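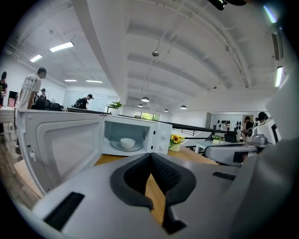

White two-dial microwave, door at full swing, white ceramic bowl on the turntable.

Bench notebook, Sutstead, May. Warm-up table, entry 7.

Purpose of this entry: get the white microwave characterized well enough that anybody on the Nivico reheating work can use it without guessing. The old unit had a keypad and displayed seconds. This one has two round dials, one above the other, and nothing else to read back from, so the times in the earlier entries do not carry over. Do not copy them across.

Position. It is on the light wooden table near the window side. Door hinges left and swings wide, so the left part of the table has to stay clear whenever the door is in use. I marked the reach of the door with two short strips of masking tape. The sunflowers in the small white pot stay on the right of the oven, where the door does not pass. If they get moved to the left for any reason, move them back before opening.

Dials. I am calling them U (upper) and L (lower) in this notebook so we don't have to argue about names. U sets power, L sets time. L is spring wound and has a dead zone near the bottom of its travel. Turning straight to a short setting gives a short and inconsistent run. Method that works: turn L well past the mark, then bring it back to the mark. Same thing we do with the old oven timer in the kitchen.

L was checked against a stopwatch, past-and-back method, same target each time. Seven runs. Shortest and longest differed by 23 seconds, and most of that spread came from the first two runs, before I had settled on where to look from. Reading the pointer from directly in front matters. From a standing position you look down on it and set it long.

Conclusion for L: fine for reheating, not fine for anything where we want to compare one bowl with another. For comparisons, set L long and stop the run by opening the door on the stopwatch. The oven cuts out when the door opens. Closing it does not restart the run until L has been turned to zero and wound again. I would like a second person to confirm that last point, as the Hyun manual I found online is for a sister model and says something different.

Door. Latch hook is on the free edge of the door. It catches cleanly if the door is pushed near the hook. Pushed near the hinge side, the door can sit a little proud and the oven won't run, with L ticking down the whole time as if it were. This cost me one run this afternoon. Check the light before walking off. The mesh panel is dark enough from the front that the lamp is easy to miss with the window behind you.

Load. White ceramic bowl, tap water, 128 g, weighed in the bowl after taring. Bowl set by eye in the middle of the round glass turntable. Thermometer is the Zastelus probe from the drawer, stirred five times before each reading. Unstirred readings were useless, with the surface well ahead of the bottom.

Notes on the load:

The bowl picks up heat of its own. Handling it with a dry folded cloth is enough, but put the cloth on the table before starting and not after.

The bowl rim clears the cavity walls through a complete turn. The larger serving bowl does not. It touches once per turn and pushes the turntable off its ring. Leave the larger bowl out of this work.

Turntable direction is not the same every run. It appears to start in whichever direction it likes. No effect on the stirred readings that I could find.

Middle position versus edge position: I tried both at full power, one run each, so this is a hint and no more. The edge run came out warmer after stirring. I expected the opposite or no difference. To be repeated properly, alternating positions, with the cavity left open to cool between runs.

Cooling between runs. Door fully open, bowl out, ten minutes. With the door only ajar the glass was still noticeably warm at the end of the ten minutes. Fully open is now the rule, which is one more reason to keep the tape marks clear.

Power setting. Full power only so far. The middle settings cycle on and off, judging by the sound, and the cycle is long compared with the time it takes to warm a bowl this size. A short run at medium could land mostly on the "on" part or mostly on the "off" part. My suggestion is that we use full power for the single bowl and keep medium for the covered dishes, where the run is long enough to average out.

Cleaning. Wiped the cavity with a damp cloth before the first run and dried it. Glass turntable washed in the sink and dried on both sides. A wet underside slips on the roller ring. The back wall has a faint blue-gray tint that I first took for residue. It doesn't wipe off and I have stopped trying.

Odds and ends. Nothing tall goes on top while the vents are warm. Water the plant on the ledge from the far side, or the drips run toward the back of the oven. The cable is long enough for the present position but would be tight if we moved the oven to the low white table, so I am against that idea for now — it is also the wrong height for reading the dials.

Still open:

Restart behavior after the door is opened mid-run, second person to check.

Edge versus middle, repeat with alternating order.

A pencil mark on the dial surround for the standard L position. I used tape today and it lifted at one corner.

Cup instead of bowl, same mass of water. The cup from the Nivico set is taller and narrower, so expect to need more stirring.

Stopped at 4:40 p.m. Bowl left on the turntable for the next session, L at zero, U at full.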